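Ticket n° 153 : Traces blanches et raideur du linge après lavage
Produit concerné : lessive liquide
Ouvert par : espace buanderie Surngate
Date d'ouverture : samedi 4 juillet 2020
Statut : en attente du demandeur

Message initial

Bonjour. Depuis le passage à la lessive liquide en mars, les torchons ressortent rêches et les serviettes foncées gardent des traînées blanches. La fiche Drustard affichée au mur dit de mettre 75 ml par charge. C'est ce qu'on fait. On nous a déjà répondu une fois que c'était « certainement l'eau ». Je veux bien, mais avec la poudre on n'avait rien de tel, et l'eau n'a pas changé entre-temps que je sache. Merci de ne pas renvoyer la même réponse.

Réponse du support

Bonjour, merci pour votre message. Les traînées blanches viennent le plus souvent d'un surdosage ou d'un tambour trop chargé. Pouvez-vous nous indiquer la marque du flacon, le type de bouchon et le poids de linge par lavage ? Nous vous conseillons par ailleurs l'assouplissant Cellon.

Réponse du demandeur

Pour l'assouplissant, non merci. Je ne vais pas acheter un deuxième produit pour masquer ce que fait le premier. La machine est une Pan de 6 kg, remplie normalement, on passe encore la main au-dessus du linge. Pour le flacon, voir la photo.

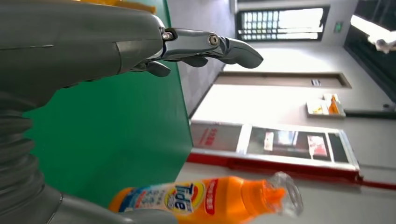
Pièce jointe 1 : flacon orange Tide couché, étiquette avec caractères chinois, embout transparent à droite.

Ma question porte sur l'étiquette. Je ne lis pas le chinois et je doute que la fiche Drustard ait été écrite pour ce flacon-là. D'où sortent les 75 ml ? Si c'est un chiffre recopié d'une autre lessive, autant le dire tout de suite. Quant à l'embout, je n'y ai trouvé aucune graduation, donc on verse dans un gobelet de cuisine.

Réponse du support

Vérification faite, la fiche est générique et le dosage qu'elle donne ne correspond pas à une référence précise. Nous vous proposons l'essai suivant :
1. Faire un cycle à vide, chaud, sans lessive.
2. Laver une demi-charge de torchons avec la moitié de la dose habituelle.
3. Ajouter un rinçage.
4. Mettre un torchon sec dans 500 ml d'eau tiède et remuer. Si l'eau mousse, il reste du produit dans le tissu.

Réponse du demandeur

Étapes 1 à 4 faites. Eau presque claire au point 4, un peu de mousse sur le bord du saladier. Torchons moins raides, je le reconnais. Les serviettes foncées ont encore une traînée près de l'ourlet, mais elles traînaient déjà cette marque avant l'essai, donc ça ne prouve rien dans un sens ni dans l'autre. Un seul lavage ne me suffit pas pour clore. Je refais la même chose avec une charge complète et je demande d'ici là que la fiche soit retirée du mur ou corrigée.

Note interne

Fiche générique à retirer. Demander une traduction du dosage imprimé sur le flacon, s'il y figure. Ne plus proposer Cellon sur ce ticket.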